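AA 건전지

AA 건전지는 지름 14.5밀리미터, 길이 50.5밀리미터 안팎의 원통형 건전지로, 한국에서는 '더블에이'라는 이름으로 널리 통한다. 국제 규격 명칭은 알칼리 전지가 LR6, 탄소아연 전지가 R6이다. 리모컨, 벽시계, 무선 마우스, 손전등, 장난감까지 이 작은 원통 하나로 움직이는 물건을 꼽다 보면 끝이 없다. 한 세기가 넘도록 거의 같은 모양을 지켜 왔다는 점만으로도 충분히 놀라운 물건이다!

명칭과 규격

AA라는 이름은 미국에서 전지 크기를 알파벳으로 구분하던 관행에서 나왔다. 미국 규격에 정식으로 오른 것은 1947년이지만 같은 크기의 전지는 그보다 훨씬 앞선 1907년 무렵부터 쓰였다. R6의 R은 원통형(round)을 뜻하고, 앞에 붙는 L은 알칼리 계열임을 나타낸다. 나라마다 부르는 이름도 제각각이어서 일본에서는 '단3형', 중국에서는 '5호 전지'라고 한다. 여행지 가게에서 건전지를 찾다가 숫자 때문에 어리둥절해진 사람이라면 이 대목이 반가울 것이다.

종류

알칼리 건전지: 가장 흔한 형태로 공칭 전압은 1.5볼트이다. 양극에 이산화망가니즈, 음극에 아연 가루를 쓰고 전해질로는 수산화칼륨 용액을 쓴다. 부하가 작은 기기에서는 용량이 2,000밀리암페어시를 넘기도 한다.

탄소아연 건전지: 값이 싸고 가볍지만 용량이 작다. 벽시계나 리모컨처럼 전류를 조금씩 쓰는 기기에는 지금도 제 몫을 한다.

리튬 일차 전지: 추위에 강하고 무게가 알칼리의 3분의 2 정도이다. 겨울 산행용 손전등에 넣어 보면 차이가 확연하다.

니켈수소 충전지: 공칭 전압은 1.2볼트로 조금 낮지만 방전되는 동안 전압이 고르게 유지된다. 제품에 따라 1,000번 이상 충전할 수 있다.

구조와 외관

한쪽 끝의 볼록한 돌기가 양극 단자이고 평평한 쪽이 음극 단자이다. 알칼리 건전지의 강철 통은 양극과 이어져 있으며, 가운데에 든 아연 겔이 놋쇠 핀을 통해 음극 단자와 연결된다. 통을 감싼 얇은 피복은 절연체 역할을 하므로 찢어지거나 벗겨진 건전지는 쓰지 않는 것이 좋다.
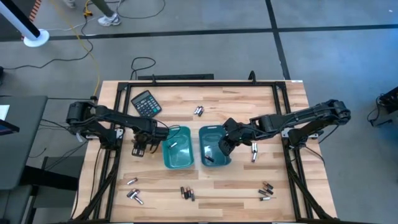 건전지의 크기는 휴대용 기기의 생김새에도 큰 영향을 주었다. 탁상용 계산기만 해도 한때는 AA 건전지를 여러 개 넣느라 몸체가 두툼했고, 소비 전력이 줄고 태양 전지와 단추형 전지가 퍼지면서 비로소 얇아졌다. 반면 건전지 자체는 크기가 그대로여서 제조사들은 색으로 개성을 드러내 왔다. 검은 몸통에 구리색 윗부분을 맞춘 배색은 그중에서도 눈에 잘 띈다. 낱개로 꺼내 두어도 은색 끝부분과 뚜렷하게 대비되어 방향을 알아보기 쉽다. 테두리가 둥근 청록색 플라스틱 통처럼 얕은 그릇에 담으면 이 구리색 띠가 한층 도드라지고, 몇 개가 남았는지도 금세 보인다.

보관과 정리

서늘하고 건조한 실내가 가장 좋다. 냉장고에 넣어야 오래간다는 이야기가 있으나 꺼낼 때 맺히는 물기가 단자를 녹슬게 할 수 있다. 단자끼리 맞닿거나 열쇠, 동전 같은 금속에 닿지 않게 하고, 새것과 쓰던 것은 그릇을 나누어 둔다. 생활 정리 저술가 멜라티 시톰풀(Melati Sitompul)은 건전지 서랍에 조그만 메모지를 넣고 새로 채운 달만 적어 두는 방법을 즐겨 소개한다. '11월'이라는 두 글자 남짓한 메모면 충분하다니, 당장 따라 해 보고 싶어진다.

한 기기 안에서는 종류와 상표, 사용 정도가 같은 것끼리 넣는다. 섞어 쓰면 약한 쪽이 과방전되어 누액이 생기기 쉽다. 오래 쓰지 않을 기기에서는 건전지를 빼 둔다.

잔량 확인과 폐기

잔량은 전압계로 재는 것이 가장 간편하다. 쓰지 않은 알칼리 건전지는 대개 1.5볼트를 조금 넘는다. 단단한 바닥에 살짝 떨어뜨려 튀는 정도를 보는 방법도 있는데, 알칼리 건전지는 방전되면서 속의 아연 겔이 굳어 더 잘 튀어 오른다. 다만 튀는 정도가 남은 용량에 정확히 비례하지는 않는다.

다 쓴 건전지는 일반 쓰레기와 섞지 않고 주민센터나 공동 주택에 놓인 폐건전지 수거함에 넣는다. 수거된 건전지에서는 아연과 망가니즈, 철 등을 회수한다.

같이 보기

AAA 건전지
니켈수소 전지
단추형 전지
폐건전지 재활용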